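Filed under: Robots & Automation | Local Tech | Short Reads

I spent a morning teaching a robot to do laundry, and my shoulders still hurt

Monday, September 28, 2020

So I finally got my turn at the Drerari open lab! I've been bugging them since June to let me try the remote rig, and last week I got the email saying come on over, wear comfortable shoes. (Good advice. You stand the whole time.)

If you haven't been following along, Drerari is the small outfit that records people doing chores through a robot, over and over, so that a learning program can pick up the moves later. You hold a pair of hand controls, the robot's arms go where yours go, and every second of it gets saved. Their current project is called Carnido and it's all laundry, all the time. Open the dryer, get the clothes out of the basket, put them in, shut the door. The plan is to collect 2000 good runs before the end of the year, and when I visited they had 649 in the bag.
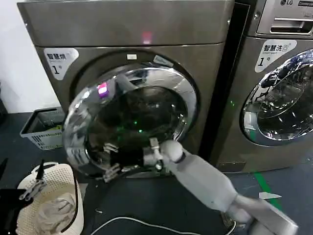
Dryer number 1 with its door open and the robot's right gripper at the lower edge of the drum. Photo: Drerari

I figured the door would be the easy part. Ha! At home I pull a dryer door without even looking at it. With the rig you have to think about where the fingers are, and how far the elbow sticks out, and whether the other arm is about to bump into the basket while you're busy with the first one. My first try I came in way too low and poked at the metal under the door for a good long while. The operator next to me very kindly said that everybody does that.

What surprised me is how picky they are about which runs to keep. If you stop to think, the robot learns to stop and think. If you grab the rim, let go and grab it again, that gets learned too, so those runs go in a separate pile. They want it smooth and kind of boring. I asked if a person with years of real laundry behind them (me, I meant me) had any edge, and the answer was a pretty flat no. The folks who do best play a lot of piano, supposedly.
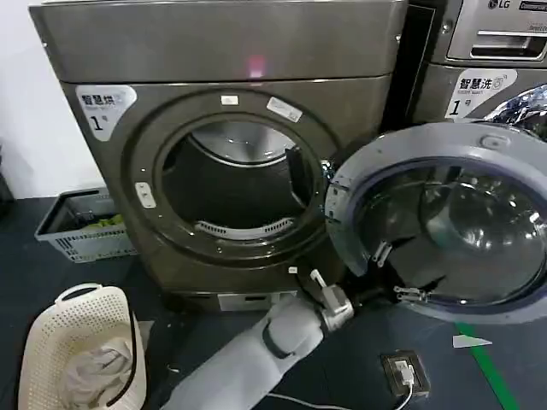
After an hour I got a rhythm going and had a few keepers. You start moving your whole body with it, leaning left when you want the arm to go left, and that does nothing at all except make you look silly. I did it anyway. The hand controls come from a company called Brirkico and they weigh next to nothing when you pick them up, and a ton by lunchtime.

There's a pay angle here as well. Drerari is taking on part-time operators for the rest of the fall, no tech background needed, and training takes 20 hours. You do have to pass a little test on the rig first, picking things up and setting them down inside a taped square. I passed on my second go, thank you very much.

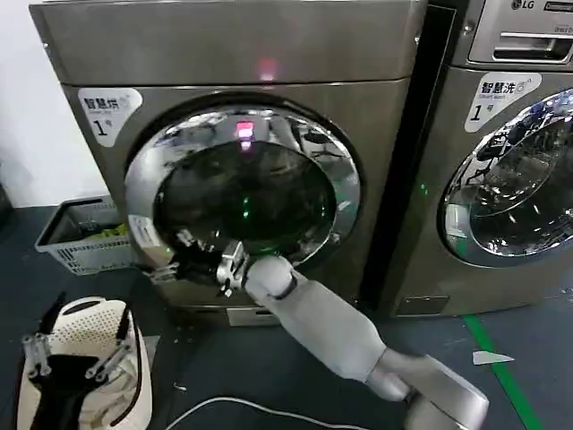
Next up for the team is folding, and they all made the same face when they mentioned it. Towels first, then shirts, and fitted sheets are off the table for now, so the robot and I have that in common. The next open lab is at the Barajas building, same entrance as before, and sign-up is on their website. I already put my name down for the towels.

14 comments | 800 shares | Tags: robots, laundry, remote control, Carnido

Contact us | Send a tip | Back to top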